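The Wallell Series

The Institute for Applied Handling at Iltley required that every finding be presented in the same order: the question, the method, the result, and the name of the person who would answer for it. Marlina Simanjuntak had written under these rules for most of her career and had no quarrel with them. Her difficulty that summer was with the third heading.

The question was plain enough. Could a gripper with no sense of touch in its fingers place a memory module into a desktop computer, judging only by what the wrist camera saw? The method had been approved in the spring and named after the Wallell wing, where the bench stood. The result had been promised to the Moodley Foundation, which paid for the bench and for the heating.

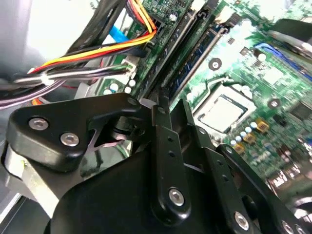

ILTLEY, August

To the Director, from the Office of Marlina Simanjuntak. Interim statement on the Wallell Series.

The series now stands at 372 attempts. Of these, 157 have been entered as complete. An attempt is complete when the module is seated, the latches are closed and the arm has withdrawn without contact with any cable. The remainder have been entered under the cause of failure, as the protocol directs.

The undersigned wishes to record a matter which the protocol does not address. In some 10 of the failed attempts, the arm stopped above the slots and held its position. No fault was logged. The controller continued to send small corrections, each smaller than the last, until the time limit ended the attempt.

The review panel has proposed that these be entered as "idle." The undersigned does not agree with that word and asks for leave to propose another.

She read the statement twice and sent it before supper. The reply came from Skotik, the Deputy Director, at seven in the morning. It was courteous. It asked what word she had in mind, and whether the word would require a new column.

She went down to the bench to think about it. The building was quiet at that hour, and the computer stood open under the lamps as it had all season. She started an attempt and sat on the stool with her coat still on. The arm took up the module, carried it over the board and slowed.

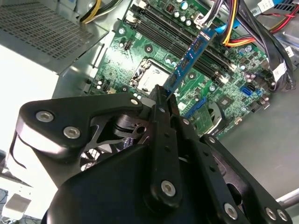 Wallell Series: memory module held over the DIMM slots.

On the monitor the corrections grew smaller. She had seen the same numbers many times in the tables and had never watched them arrive. Left by a little, then right by less. She found that she was holding her own hand above her knee, the thumb and finger closed on nothing.

Her father had repaired radios in a room behind the kitchen. He used to stop in just this way with the part over its place, and as a child she had learned not to speak to him until his hand went down. Sometimes it did not go down. He would lay the part on the cloth, clean his glasses and begin again after tea, and her mother never once called it idle.

The time limit passed. The arm withdrew, and the log asked for a cause of failure.

Simanjuntak took the keyboard onto her lap. The form allowed one word, with no spaces. She typed "undecided," looked at it, and removed it. She typed "waiting," which claimed more than she could defend before the panel. The cursor stood in the empty field for some time.

At half past eight Skotik came in with the heating invoices under his arm and asked whether she had settled on anything.

"Not yet," she said. "Would you extend the time limit?"

"By how much?"

"I would like to find out."

He considered the arm, and then the invoices. The protocol could be amended, he said, provided the request was made in writing and gave a figure. She wrote the request at the bench while he stood there, and under the heading for duration she put 3 hours. Skotik signed below her name, pulled the second stool out from the wall and sat down.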